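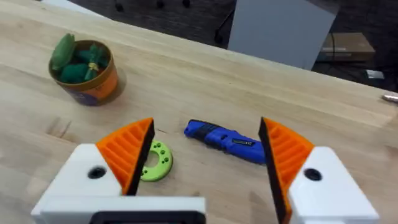

The lime-green ring on the workbench.

Drollen folding workbench stool – review
14/02/2023

I have spent most of my adult life working at a bench on a kitchen chair with a cushion tied to it. The chair was too low, the cushion was too soft, and my back filed regular complaints. So when my neighbour Dilani Siriwardena offered to sell me her Drollen stool for less than the price of a decent lunch, I should perhaps have asked why she wanted rid of it. I bought a new one instead, out of pride, and paid 40 pounds.

It comes flat in a box with four legs, a seat, a footrest, a bag of bolts and a sheet of drawings in which a bald man looks increasingly pleased with himself. The website promises assembly in 21 minutes. I took most of an evening, partly because steps four and five are printed in the wrong order and partly because I assumed I knew better than the bald man. Two of the bolts are slightly longer than the rest. They go at the back. You will discover this at the end.

Once built, it's good. The seat is broad and slightly dished, and it doesn't cut into the backs of your legs the way the Gekholm one does. I had a Gekholm for a winter and still walk differently. The Drollen has six height settings, of which I use one. The lowest is suitable for milking. The highest puts your knees against the underside of the bench and your head somewhere near the lampshade.

Changing height means pulling out a pin, lifting the seat and pushing the pin back in. The pin has no chain or cord on it, so it will fall on the floor and roll under whatever you own that is heaviest. I've since tied mine on with garden string. Malormont charge nearly twice as much for their version and I'm told the pin is captive, though I suppose at that price it ought to be.

The folding part I can't recommend. It folds, yes. It also folds when you lean back to admire your work, unless the catch has been pushed all the way home, and the catch gives no click or other sign of having got there. I now press it with my thumb before sitting down, like a man checking the gas.

The feet are hard rubber and left grey marks on the lino, which came off with washing-up liquid and a bad temper. It wobbled a bit from September onwards until I went round with the spanner again. No trouble since.

The maker says it will take up to 120 kilos. I have not tested this, although Christmas came close.

Good points: comfortable seat, proper footrest, fair price.
Bad points: the pin, the catch, the bald man.

Four stars. I'd take one off for the catch, but I'm sitting on it as I write and it seems unwise.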